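Start pose rules for sim pick episodes
Forum: Ballville Robotics Users > Good practice

jgauthier wrote:
We're writing house rules for our simulated pick runs before anyone adds more data. My draft says every episode starts with the jaws fully open and nothing between the fingers. The object can be anywhere on the table, including partly hidden by a finger.
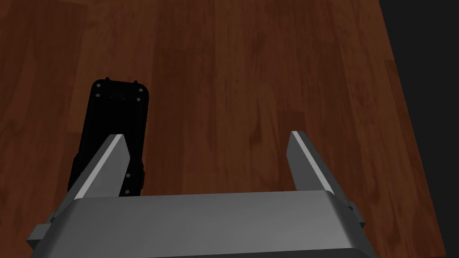
Should a partly hidden object count as a valid start?
It should count, as long as the fingers aren't touching it and a second view shows all of it.

I'd put that in as rule 3. Objections welcome.
Jocelyn Gauthier

prendesitz wrote:
I object. If the wrist view loses half the object, reset. We threw out 25 of 128 episodes in January over this, and I'd do it again.

asdis_k wrote:
I disagree with resetting. Hidden starts happen on real arms too, and if you filter them out the policy never learns to back off. Log them with a flag and let people choose.

What I would make a hard rule is the view check. Wrist frames with only the gripper and a plain background should be flagged too — they load fine and pass the file checks.

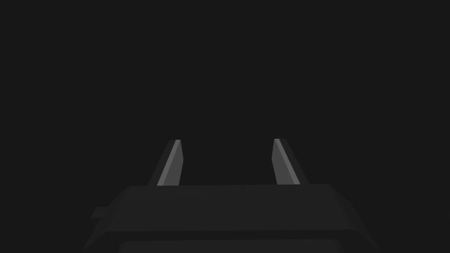

My limit is 5 of those in a row, then the episode goes to manual review. Write the limit down next to the camera settings so the next person doesn't guess.
Ásdís Ketilsson

prendesitz wrote:
A flag I can live with. It has to be set at record time, though, not added later by hand.

jgauthier wrote:
Agreed on record time. I'll change rule 3 to "flag, don't reset" and add the limit as rule 4. Revised draft goes up May 23, 2025.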